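The returns bench at Pladuria is a light wood-grain table and not much else. Kerttu Kettunen sorts used plugs, adapters and power strips there before they go back into the office stores at Brurnow. We spoke in November, early in the afternoon.

## Adapters

"Small adapters first," she said. "They take the least time and they go missing the most." The current batch came to 509 pieces, of which 91 were set aside for recycling. Each is laid flat so that the pins and the socket face can be checked together. 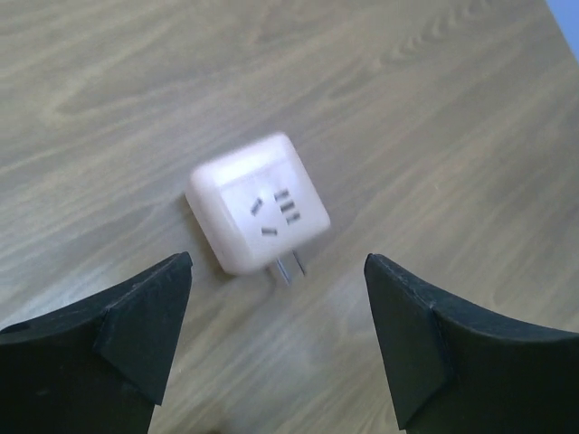

## What she checks

Kettunen starts with the pins. "A bent pin is a reject. I don't straighten them." Then she looks at the slots. The white ones with two angled slots on the left are common in her stock.

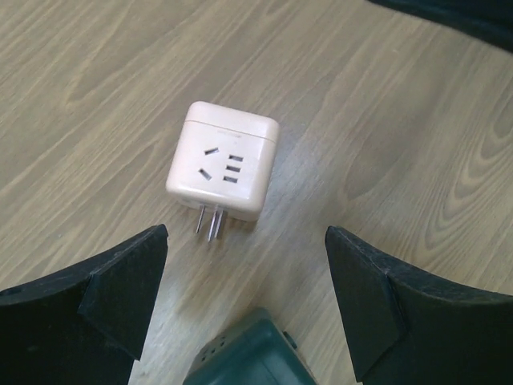 The seam comes next. If the two parts of a housing move against each other under light pressure, the piece is rejected. "People ask whether I glue them," she said. "No. Glue hides the fault from whoever checks it next."

She records each result in Morkamach, the stock system, which held 3486 lines when we met. Her own limit is up to 2000 a year – past that, she said, the notes get short and stop being useful.

The table has its own rule. Passed items are moved off it straight away, so that the wood between one piece and the next stays clear.

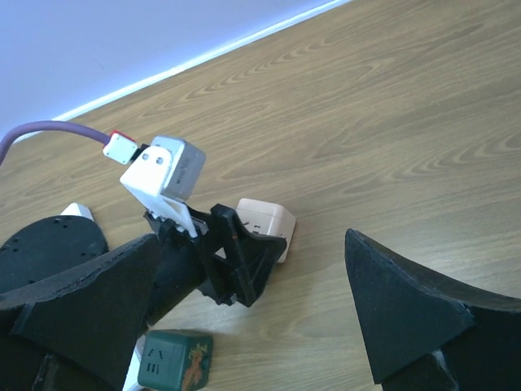
*The sorting table at Brurnow, wall side.*

Power strips are slower. The cable is often knotted when it comes back, and Kettunen undoes it by hand before testing. "You can't judge a cable in a knot. You need the full length." Large plug-in adapters are a separate complaint: a wide one overhangs the strip and can cover the sockets next to it. She takes them out and logs them on their own line.

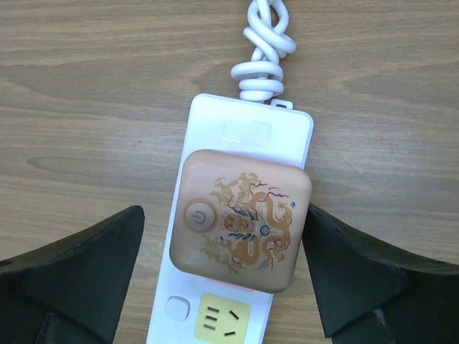 ## Storage

Strips that pass are wound in wide loops and shelved in the Butt room, with the plug end outwards. Adapters go into shallow trays, one layer deep. "Two layers and the pins scratch the faces," she said. The trays are labelled by pin type.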